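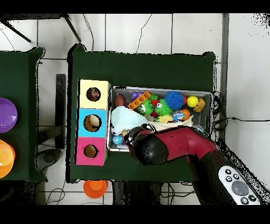

Yellow, blue and pink boxes on a green cloth.

I've been collecting UFO stories for 16 years, and the ones that stick with me are hardly ever the big ones. Give me a small, grumpy sighting from a person who was trying to get home for dinner and I'm happy for a week!

My favorite comes from the road between Benbridge and Cronin, where there's a long flat stretch along the reservoir and not much else. A retired mail carrier told me about it over pie (she had the pie, I was too busy scribbling). She was driving back from her sister's place one night in June when she saw an orange light hanging over the water. No sound. It stayed put long enough for her to pull over, roll down the window and get thoroughly bitten by mosquitoes. Then it slid sideways, dimmed, and was gone. Her dashboard clock ran 9 minutes slow from that night until she sold the car.

I love that clock. I've also owned enough old cars to know what their clocks are like, so make of it what you will.

Anyway, I went out there myself. I spent five nights in a rented room above the Prevudetti bakery in Cronin, drove to the reservoir every evening with a thermos and a folding chair, and saw one satellite, a lot of bats and a plane that had me on my feet for a good ten seconds before its wing lights started blinking. On the fourth night a fisherman came over to ask if I was all right. I told him what I was waiting for and he said oh, that, his cousin saw it too, only hers was green and over by Istell.

So of course I drove to Istell! The cousin wasn't home. Her neighbor was, and he was sure the whole thing was a flare from the quarry, except he couldn't say who would be setting off flares at a quarry at eleven at night, and the more we talked about it the less he liked his own idea.

I now have four pages of notes on this one light, two colors, and a hand-drawn map with the reservoir the wrong way around. I've written to the county to ask about flares. If you were anywhere near the Cronin road that summer and looked up, please write to me, even if you think it was a plane.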